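In Defense of the Slow Line at the Grocery Store

I have a confession, and my husband already thinks less of me for it. I pick the long line. At the Detalby market near our place there are two lanes with real cashiers and a whole pen of self-checkouts, and even when the pen is wide open I go stand behind the lady with the coupons.

I didn't use to be like this! For years I was a lane-hopper. I'd size up carts like I was betting on horses, and if the other line moved first I'd stew about it all the way to the car. Then last winter I hurt my wrist and couldn't bag my own stuff for a while, so I had to go through a regular lane, and Xinyi Lu rang me up. She asked what I was doing with that much cabbage. I told her. She told me I was salting it wrong (I was), and the next week she wanted a report.

That's a small thing, I know. But I work from home, and there are days when that's the only talk I have out loud with somebody I'm not related to. My mother knew her butcher, her bus driver and the man who fixed her shoes. I know a whole lot of passwords.

People tell me the machines save time, and sure, maybe, if you've got three items and none of them is a loose onion. What do we do with the time, though? I'll tell you what I do with mine. I sit in the parking lot and look at my phone.

My neighbor Dehua Du disagrees with me on all of this and he isn't shy about it. He worked a register for years, and he says the chatty customers were the ones who made his feet hurt. Fair enough. I've tried to be quicker since he said that. I get my card out early, I put the heavy things up first, and if there's somebody behind me with a crying baby I keep the cabbage news short.

I still think he's a little bit wrong. He also told me he remembers a man who came in every Friday for one can of soup and a chat about baseball, and he remembers the man's dog's name. You don't hang on to a dog's name for that long if you hated every minute.

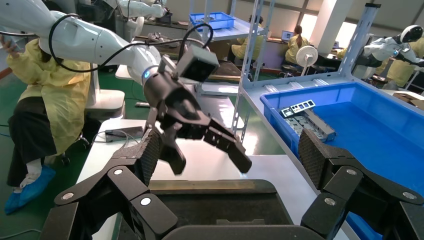
Opinion & Letters

So what am I asking for? Not much. Keep two lanes open with people in them, and give those people a stool. The store over in Surnisden put stools in and the sky stayed up. Maybe mark one lane for folks who aren't in a hurry, so that the rest of you can zip through the others without me in the way. I'd wear a button if they wanted me to.

And if you're ever behind me and I'm going on too long, just say so. I'll move along. I might ask what you're making for dinner first.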